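Häufige Fragen zum Schutzgebiet Baltholm

Stand: November. Die Antworten gelten für die Insel Baltholm und die vorgelagerten Sandbänke. Für den Festlandstrand bei Dronuven ist die Gemeinde zuständig.

Besuch und Wege

Darf ich die Insel auf eigene Faust betreten?
Der Südteil mit dem Anleger, dem Deichweg und dem Beobachtungsstand ist ganzjährig frei zugänglich. Der Nordteil ist von April bis Ende Juli vollständig gesperrt. In dieser Zeit brüten dort Seeschwalben und Austernfischer. Von August bis März darf der Nordteil nur auf dem markierten Pfad betreten werden.

Wie komme ich hin?
Die Fähre Sorkano fährt von Dronuven aus. Die Überfahrt dauert 25 Minuten. Fahrkarten gibt es nur an Bord. Bei Sturmwarnung fällt die Fähre aus, der Aushang am Anleger wird jeweils bis 9 Uhr aktualisiert. Private Boote dürfen ausschließlich am Südanleger festmachen. Das Ankern vor den Sandbänken ist ganzjährig verboten.

Wie groß darf meine Gruppe sein?
Gruppen bis 25 Personen können ohne Anmeldung kommen. Größere Gruppen melden sich bitte vorher schriftlich an und werden auf zwei Überfahrten verteilt. Schulklassen zahlen keinen Beitrag zur Gebietspflege, alle anderen Gäste ab 14 Jahren zahlen 5 Euro. Der Betrag wird zusammen mit der Fahrkarte kassiert.

Sind Hunde erlaubt?
Im Südteil ja, an der kurzen Leine. Im Nordteil nein, auch außerhalb der Brutzeit. Das gilt auch für Hunde, die getragen werden. Assistenzhunde dürfen bis zum Beobachtungsstand mit.

Geräte und Ausleihe

Was kann ich in der Station ausleihen?
Ferngläser, Bestimmungskarten und Handzähler, jeweils gegen Pfand. Spektive geben wir nur bei Führungen aus. Im Vortragsraum steht ein Bildschirm, den angemeldete Gruppen nutzen dürfen. Batterien für mitgebrachte Geräte verkaufen wir nicht. Leere Batterien können Sie in der Station in den Sammelbehälter werfen, bitte auf keinen Fall in die Mülleimer am Deich. 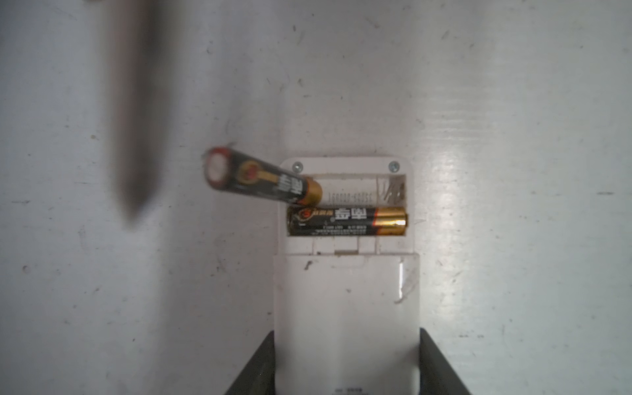

Darf ich eine Drohne starten?
Nein. Das Verbot gilt über der gesamten Insel und über den Sandbänken, auch im Winter. Rastende Gänse fliegen schon bei kleinen Drohnen auf und verlieren dabei Energie, die ihnen auf dem Weiterzug fehlt. Ausnahmen für Vermessung oder Forschung erteilt allein die Naturschutzbehörde. Der Antrag muss mindestens 60 Tage vorher vorliegen.

Darf ich Vogelstimmen abspielen, um Tiere anzulocken?
Nein, weder vom Telefon noch von einem Lautsprecher. In der Brutzeit kann das dazu führen, dass Altvögel das Gelege verlassen.

Robben

Wo kann ich Robben sehen?
Am besten vom Beobachtungsstand aus bei Niedrigwasser. Auf den westlichen Sandbänken liegen Seehunde, im Winterhalbjahr auch Kegelrobben. Eine Garantie gibt es nicht. Bei Südwestwind weichen die Tiere häufig auf die äußere Bank aus, die vom Stand aus nur mit einem guten Fernglas einzusehen ist.

Welchen Abstand muss ich halten?
Mindestens 60 Meter, auch wenn das Tier schläft oder sich nicht bewegt. Liegt eine Robbe auf dem Weg, gehen Sie bitte zurück. Bilden Sie keinen Kreis um das Tier und stellen Sie sich nicht zwischen Robbe und Wasser.

Ich habe einen jungen Seehund gefunden. Was soll ich tun?
Abstand halten, Hund anleinen, in der Station anrufen. Jungtiere werden von der Mutter regelmäßig allein gelassen, während sie auf Nahrungssuche ist. Viele vermeintliche Heuler brauchen deshalb keine Hilfe. Fassen Sie das Tier nicht an, übergießen Sie es nicht mit Wasser und versuchen Sie nicht, es ins Meer zu treiben. Unsere Mitarbeitenden beobachten zunächst aus der Entfernung und entscheiden dann, ob eingegriffen wird.

Was kosten Störungen?
Wer den Mindestabstand missachtet oder die Sperrzone betritt, begeht eine Ordnungswidrigkeit. Die Höhe des Bußgeldes legt die Behörde im Einzelfall fest. Die Station selbst kassiert keine Bußgelder, sie nimmt nur die Meldung auf.

Müll und Strandfunde

Darf ich Muscheln und Strandgut mitnehmen?
Leere Schalen in kleiner Menge ja, im Nordteil nichts. Treibholz bleibt liegen, weil sich darunter Insekten und im Winter Kleinvögel aufhalten. Knochen, Federn und Eierschalen dürfen nach dem Artenschutzrecht in der Regel nicht mitgenommen werden.

Was mache ich mit Müll, den ich finde?
Kunststoff, Netzreste und Schnüre können Sie einsammeln und an der Station abgeben. Säcke hängen am Beginn des Deichwegs. Gasflaschen, Kanister mit unbekanntem Inhalt und alles, was nach Munition aussieht, lassen Sie liegen und melden die Stelle. Auch einzelne Batterien gehören in die Sammlung. Sie rosten im Salzwasser schnell durch und geben ihren Inhalt an den Boden ab.
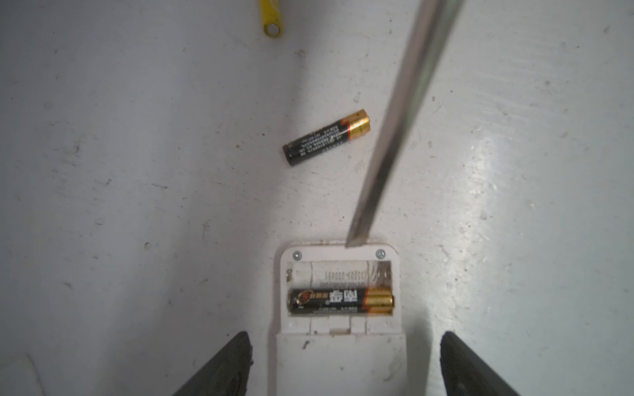 Batterie der Größe AA. Abgabe in der Station während der Öffnungszeiten.

Gibt es gemeinsame Sammelaktionen?
Ja, im März vor Beginn der Sperrzeit und im Oktober. Treffpunkt ist der Anleger in Dronuven um 9 Uhr. Handschuhe werden gestellt, festes Schuhwerk bitte mitbringen. Die Überfahrt ist an diesen Terminen frei. Kinder können in Begleitung teilnehmen.

Forschung und Monitoring

Werden die Vögel gezählt?
Ja. Die Rastbestände werden alle zwei Wochen bei Hochwasser erfasst, die Brutpaare einmal im Jahr. Die Ergebnisse stehen im Jahresbericht, der in der Station ausliegt. Genaue Neststandorte veröffentlichen wir nicht.

Was ist das Projekt Cao?
Cao ist das Vorhaben zur Wiederherstellung der Salzwiesen im Osten der Insel. Alte Entwässerungsgräben werden verschlossen, damit das Gebiet bei höheren Tiden wieder überflutet wird. Die Laufzeit beträgt 5 Jahre. Während der Arbeiten kann der Ostweg zeitweise gesperrt sein, die Umleitung führt über den Deich.

Spielt Technik im Naturschutz eine Rolle?
Zunehmend. Bilder von festen Standorten lassen sich inzwischen zum Teil automatisch auswerten, und auch bei Sortieraufgaben wird an Verfahren gearbeitet, die Handarbeit sparen. Auf Baltholm selbst wird weiterhin von Menschen gezählt und von Hand gesammelt. Ob sich das ändert, hängt vor allem von der Stromversorgung der Station ab, die im Winter knapp ist. 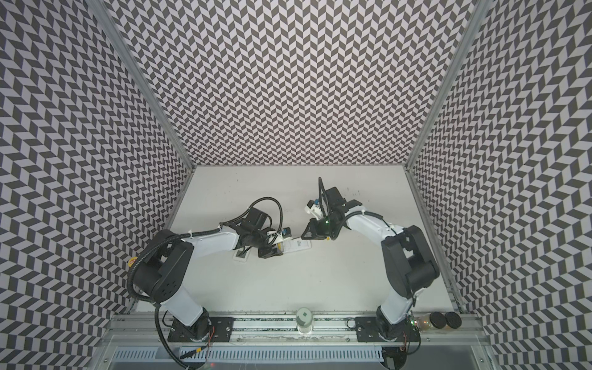
Zwei Roboterarme an einer hellen Arbeitsfläche.

Kann ich meine eigenen Beobachtungen melden?
Gerne. Wichtig sind Art, Anzahl, Uhrzeit und Ort, dazu nach Möglichkeit ein Foto. Bei beringten Vögeln notieren Sie bitte Farbe und Code der Ringe sowie das Bein, an dem sie sitzen. Meldebögen liegen im Beobachtungsstand und auf der Fähre aus.

Wann ist die Station besetzt?
Von April bis Oktober täglich von 9 bis 17 Uhr, im Winter nur an Tagen mit Fährbetrieb. Außerhalb dieser Zeiten läuft ein Anrufbeantworter. Robbenfunde bitte immer telefonisch melden, Nachrichten per E-Mail werden erst am nächsten Werktag gelesen.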